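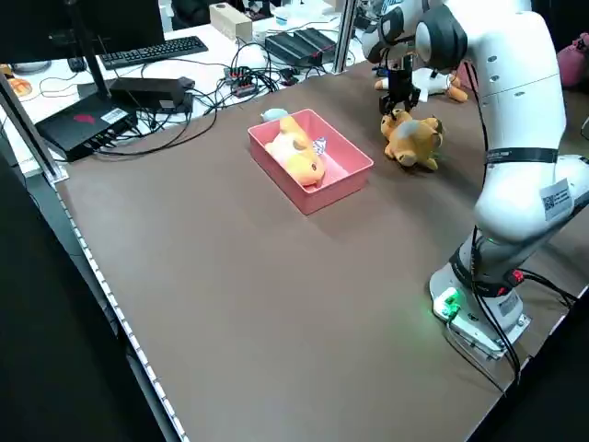

Where do the stuffed toys go once they're sorted?
Into the pink tray if they're for the Drirndale playroom, otherwise they stay on the table until Styliani has tagged them.

Minutes, toy sorting group, 1/18/21

Present: Ruwan Wanigasekara (chair), Ylva Engebretsen, Styliani Makris, Hashini Mridha (notes)
Apologies: Ayuba Addo

1. Last minutes
Ok'd. One fix, Makuvo spelled wrong twice.

2. Soft toys
188 in so far. Ylva thinks good quality overall, a few with seams going at the neck. Those to the mending bag, not back in with the rest pls.
Long talk on washing. Styliani wants everything through a cool wash whether it looks clean or not. Ruwan asked about the ones with beans inside. Agreed: surface wipe only for beans, cool wash for the rest, air dry. Pillowcase method for anything with long fur.
Loose ribbons and bows come off before wash. Glued eyes, check by pulling. If it moves it goes.

3. Trays
Pink tray = Drirndale only. Has been getting mixed up with the Mirkness lot. Ylva to write a card and tape it up on the wall by the table. Shallow tray so don't pile them, one layer.
Do we need more trays? Ruwan says 3 more would do it. Hashini to ask at Seneviratne if they still have the old stock, otherwise buy.

4. Tags
Styliani has done the new tags, name of playroom plus wash date. Safety pins NOT ok, string only. Manufacturer labels stay on, Drirndale want to read the fiber content. Some discusion about whether the string should be cut off before handing over. Left for Ayuba.

5. Money
Balance 1,696. Detergent and string to come out of that. Ylva still owed for the mesh bags, receipt handed in tonight.

6. Delivery
Drirndale will take the first load when ready. Mirkness not till July, their shelving isn't up. Makuvo no reply, Ruwan to call again.

7. AOB
Keep drinks off the sorting table. Asked before.
Hashini has a bag of doll clothes, does anyone want them. No takers, will ask Ayuba.
Mending: Ylva has thread in orange and white, needs gray.

Actions
Ylva: card for tray, gray thread
Hashini: trays, type up minutes
Ruwan: call Makuvo
Styliani: tags for the rest of teh Drirndale toys
Ayuba: string on or off, doll clothes

Next meeting same place, date to be sent round.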